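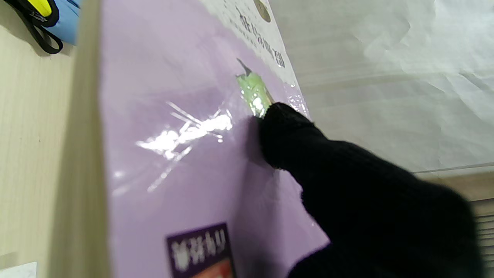 **Subject:** Re: [cesbridge-readers] Proposal: translated books only for the fall reading block
**List:** cesbridge-readers

Catching up on this thread after a few weeks away. I'm answering the long message from October because it's the one everyone keeps pointing to, and because the signup sheet now treats it as settled.

> Most of us stall when we move from textbooks to real Chinese books. I think the reason is simple: we pick the wrong books. If you start with a book that was translated INTO Chinese, and that you already know in English, you get the meaning for free and can spend your effort on the language. The Sonau app people did a trial on this and learners who read translated books picked up 1,276 new words in one season, against 400 for the ones who read original Chinese fiction.

I went and read the Sonau post. It's a blog entry with one chart in it. It doesn't say how many learners were in each group, how they were sorted, or what level they were at when they started. "Picked up" means the user tapped a word and later marked it as known. I use that button too, and I mark things as known at eleven at night so the pile gets smaller.

There's another problem, and it's in the post if you scroll far enough. People were allowed to choose their own group. Who chooses the original fiction? Mostly readers who are already further along, I'd guess, and they would have fewer new words to tap in the first place. You could get that same chart with no difference at all between the two kinds of books. I'm not saying that happened. I'm saying the post gives us no way to tell.

> It also solves the motivation problem. Knowing the story means you never get lost, and if you never get lost you never quit.

I'd like this to be true. My own record says otherwise. I've quit three books that I knew very well in English, and I quit them for exactly that reason. I knew what was coming, so when a paragraph got hard I slid over it and told myself I'd followed it. After forty pages of that I was turning pages and reading almost nothing. With a story I don't know, I have to stop and work out who hit whom.

That may just be me. But it's the kind of thing the "never quit" claim has to deal with, and so far the only support for it on this list is people saying they haven't quit yet.

> Translated Chinese is also easier. The sentences follow English order more closely, so it feels natural.

Here I partly agree, and it's what worries me. Some translations do lean toward the source language, with long descriptive phrases stacked up in front of a noun and a lot of 當…的時候 where a Chinese writer might not bother. It feels natural to us because it's closer to how we'd say it. If the goal is to get through a book, fine. If the goal is to stop writing Chinese that sounds like English, I can't see how a whole season of this helps. Nobody has to swear off translations over it. I just wouldn't build the block on them and nothing else.

And "translated" covers a lot of ground. A careful translation by a good stylist is a different animal from a rushed one, and with anything old and popular there may be many versions on sale. The book that comes up most often in this thread is a fair case:
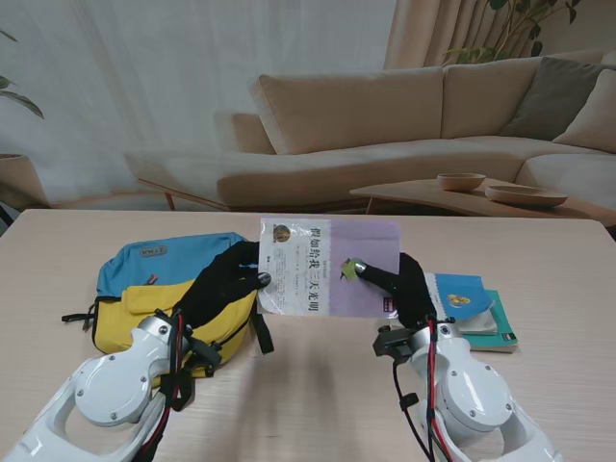
*假如給我三天光明 ("Three Days to See") in paperback, title running down the middle of the cover.*

It's a reasonable pick. The original essay is short, the ideas are clear, and plenty of people have met it in one language or the other. But several messages talk about "the" Chinese edition as if we'd all be holding the same pages. We won't be. Books sold under this title don't always have the same contents, and some of them put the author's life story in with the essay. If half of us show up with one version and half with another, the page numbers on the schedule mean nothing and the first meeting goes to sorting that out. We did this two years ago with the Ulline stories and I don't want to do it again.

There's the script question as well. The proposal says "whichever you prefer," and then the word lists attached to it are in simplified only. Anyone reading traditional has to convert them, and the converter someone linked turns 后 into 後 every time, including where it means an empress. Please at least have a person check the lists before they go out.

> Thirteen books over the block, roughly one a week, sounds like a lot but will go fast because you know the material.

For whom? I've been in this group long enough to remember the last big plan. The books got bought, I'm sure of that. I have a shelf of mine with the plastic still on. Thirteen titles is a shopping list. I'd be surprised if most of us finished four, and I include myself in "most of us."

So, what I'd rather see:

- Two books for the first half of the block, one translated and one written in Chinese, close in length. Everyone reads both.
- The exact edition posted before anyone orders, with the ISBN and a photo of the contents page.
- No word counts from apps. If we want to know whether anything stuck, pick a page at the end, read it cold, and write down what you couldn't get.
- Word lists in both scripts.

It wouldn't prove anything either. We're a small group and we'd all be reading both. But we'd have our own notes to argue over, and I trust those more than a chart from a company that sells the word-tapping.

Two smaller things. The Cesbridge room is fine with me at 7:30 p.m. but not earlier. And could whoever runs the signup sheet change the heading from "Approved" to "Proposed"? I see four people in favor, two asking questions that never got answered, and now me.

If somebody has the full write-up of the Sonau trial, post it and I'll read it. I'd be glad to be wrong about the numbers.

--
You are receiving this because you subscribed to cesbridge-readers.
Please trim quoted text when replying. Digest mode is available on the settings page.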